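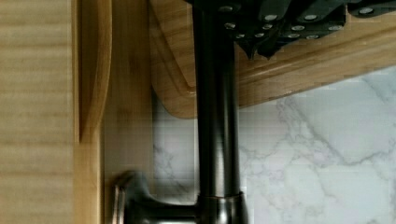 Recalibrating after every wrist camera swap is a waste of a shift, according to one reader of my January column, who wrote in to say that the bracket is keyed, the bolts are torqued, and the old numbers ought to hold. The reader runs a Zindgate arm in a kitchen test cell much like ours at Lotden. I disagree, and the dark faucet spout is my reason.

A keyed bracket fixes where the housing sits. It does not fix where the sensor sits inside the housing. We have changed the camera on our arm three times, and each unit came with its own small tilt. At the flange the error is too small to measure with anything in our toolbox. Out at the working distance it was 2 mm on one unit, enough to put a finger against a pipe when the path runs close beside it.

A kitchen counter is a poor place to find this out. Dark bronze pipe in front of white marble gives a strong edge, and software that sees a strong edge reports high confidence. The confidence figure says nothing about whether the camera is where the controller thinks it is. Striped wood grain is worse, as the matcher can lock on one band over and still return a clean result.

Our routine after a swap is short. Mount the camera, let it warm up, run the Barta target through its full set of poses, save the new transform under the serial number of the camera, and touch off on a fixed pin before any job is loaded. It takes around 265 seconds once the target is clamped. The Ivcombe manual treats the pin check as optional. I would make it a lockout.

The reader also asked whether the old transform could serve as a starting guess. It can, and we use it that way. It should never be the value the arm runs on. Delete it from the active folder when the old camera comes off.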